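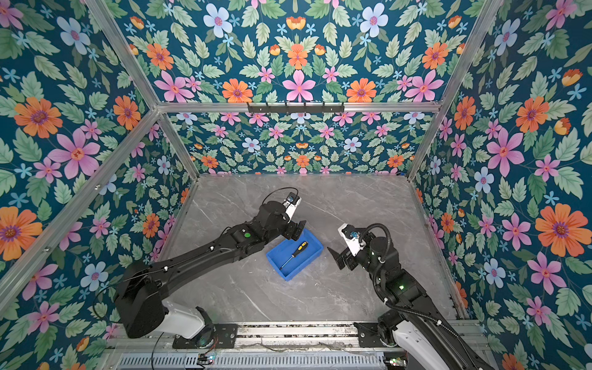 How to Tighten a Loose Cabinet Hinge (and Stop Lifting the Door With Your Knee)

Every kitchen has one door that hangs lower than its neighbors. In mine it was the one over the coffee maker, and for most of a year I closed it by lifting with one hand and pushing with the other, like someone helping an elderly relative into a taxi. The repair took less time than the coffee did.

These steps are for the hidden cup hinges found on most kitchen cabinets built since the 1980s. If your hinges show on the outside of the door, skip down to the part about stripped holes, which applies to you too.

What you need

A Phillips screwdriver that fits the screw heads snugly
Wood glue
A few round wooden toothpicks
Something to prop the door on, such as a stack of cookbooks you don't cook from

Leave the power drill in the garage. Cabinet sides are often particleboard, and a drill will chew out a hole before you have time to say the word you're going to say.

Step 1: Find out what is loose

Open the door halfway and lift it gently by the bottom corner. Watch the hinges while you do it. If the metal plate moves against the cabinet wall, the mounting screws are loose. If the plate stays still and the arm of the hinge shifts, look at the screw toward the back of the arm. If nothing moves, the door is only out of adjustment, and you can go straight to Step 4.

Step 2: Tighten by hand

Prop the door so its weight is off the hinges. Turn each mounting screw clockwise until it stops, and then stop too. My first apartment, on Ekville Road, had a hinge I tightened with real conviction. The screw went around and around for the next 2 years and never held a thing.

Step 3: Fix a stripped hole

A screw that keeps spinning has lost its grip. Take it out. Dip two or three toothpicks in wood glue, push them into the hole until it's full, and snap them off flush. Wait for the glue to set. The bottle will give you a time; I go by overnight and eat cereal out of the other cabinet. Then drive the screw back in slowly.

If the hole has crumbled wider than the screw head, toothpicks won't save it. Hardware stores sell repair plates that screw in over the damage. They look like a bandage, but they're inside the cabinet, where only you and the paprika will see them.

Step 4: Straighten the door

Most cup hinges have two adjusting screws on the arm. The front one moves the door left and right. The back one moves it in and out. Height is usually set at the plate: loosen the mounting screws a little, slide the door up, tighten again.

Make quarter turns and close the door after each one. Do the top hinge and then the bottom -- the door will look worse before it looks better, and this is a bad moment to invite opinions.

Once it's straight, you will notice that the door next to it isn't. I did eight of them before dinner.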